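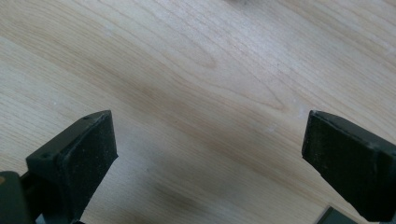
The top. Cathedral grain, the darker band, a few pale flecks over to the right.

TABLE TOP, PURBA WORKROOM
13 May 2021

Quick page, typing this between other things. People kept asking what the new table is like. The rest goes up as I get to it, August at the latest. Legs, underside, the ugly corner. Notes for all of it are below so I don't forget what I wanted to say.

The table is for everything. Cutting fabric, sorting screws, lunch, Darmawan's clocks. Old one was a door on two sawhorses and it sagged in the middle so badly that pencils rolled to the same spot every time. Not missing it.

About the wood

Birch or maple, still arguing. Darmawan Hartono says birch and he does know wood. Hafiz Gunawan says maple, and Hafiz is the one who carried it up the stairs so he feels he gets a vote. The seller at Grullico just said "light". Very light in person too, creamy, almost white in places with the tan streaks through it. If you can tell from grain alone, write to me, bottom of the page.

The grain is why I bought it. Long lines on a diagonal in the picture, those soft arches, and that wide tan band going across. There was a plainer one leaning next to it in the shop, cheaper. Stood there too long. Went back out to the car, came back in, bought this one.

The flecks

Small and whitish, you can find them right of center. Scuffs mixed in with them. I have tried: damp cloth, dry cloth, fingernail. Did not try sandpaper and am not going to until somebody tells me how deep I can safely go. If it's veneer there is not much to play with. Hafiz says leave them, it's a work table. He is probably right but they catch my eye every single time I sit down.

Finish

Rurkora clear oil, 2 coats, thin. Wiped on with an old T shirt, left overnight with the window open, then the second coat. Smelled like salad for days. The can says it won't yellow and I'll hold them to it. I wanted it to stay pale and so far fine, maybe a touch warmer than it was in the shop, hard to say as I never took a proper before picture. Should of done that.

No varnish. Had varnish on the kitchen table at home and once it chips it's chips forever.

Size and money, since I get asked

Top is 216 cm on the long side. Too long for the stair turn, we found out halfway. Had to stand it on end and walk it round with Hafiz underneath saying things I won't put here. 22 mm thick, so heavier than it looks but still okay for two people. If you have a small car, no, don't. Grullico deliver but only on the days I can't be in, so we borrowed a van.

Not listing the price, they change it all the time. It was more than I planned to spend.

Legs (picture to come)

Dondedov trestles, the gray ones with the adjustable feet. Floor in the workroom runs downhill toward the door so the adjustable part matters. Took three goes with the level. Then someone leaned on it and we did it again. One foot still has a folded bit of cardboard under it, going to pretend that's temporary.

Top isn't screwed down. It sits on rubber pads so we can lift it off and get it against the wall when we need the floor. Doesn't slide. If you saw or plane on yours I would screw it, mine wouldn't like that at all.

Underside (picture to come)

Rougher than the top, obviously. One coat of oil only, I got bored. Darmawan told me off, says you treat both sides the same or the board moves on you. So there's a second coat to do before the damp season, writing it here so I'm shamed into it.

The ugly corner (picture to come)

Met the door frame on the way in. Dent on the back corner, size of a thumb. Plan was to steam it out with a wet rag and the iron. Then I read that you should do that BEFORE oiling. Well. It faces the wall now.

How it's holding up

Good so far. House rules, also pinned by the door but no one looks at the door:

Mugs on something. Anything. There's a stack of cork squares on the shelf.
Cutting mat under every knife, even for one quick cut, especially for one quick cut.
Glue gun lives on the tile.
No dragging boxes across. Lift.
Wipe it when you're done, dry cloth is enough, leave the blue spray alone.

Crumbs show less than I feared on wood this pale. Pencil shows a lot. Soft eraser takes it off fine, go with the grain and don't scrub. Darmawan dropped a clock spring on it last week and I heard it from the hall, no mark that I can find.

Light in that room is from the one side, so the grain looks different depending when you come in. Mornings the streaks nearly vanish. Later on the band comes up much stronger, more honey than tan. I keep meaning to do a set of the same spot at different hours, if I do they'll go on this page too.

Things I'd do different

Measure the stairs first. Take the before picture. Oil the underside the same day while the rag was already a mess. Buy the bigger can of Rurkora, the small one ran out with a hand's width left to go and I had to go back for another.

Would I get the same top again, yes. Would ask them to pull out a few more to look at, they're all different and the guy didn't seem to mind, he had 1,000 other things stacked back there and this was the only one we had to move a ladder for.

Birch or maple votes: leave them in the guest book or tell Hafiz. Votes so far: birch, birch, maple (Hafiz), "ash?" (my aunt).

If you want to use the table, ask Darmawan, he keeps the list and the spare key. Evenings mostly free. Bring your own mat if you have a big one, ours is small and somebody has cut right through it.

More pictures when I find the cable.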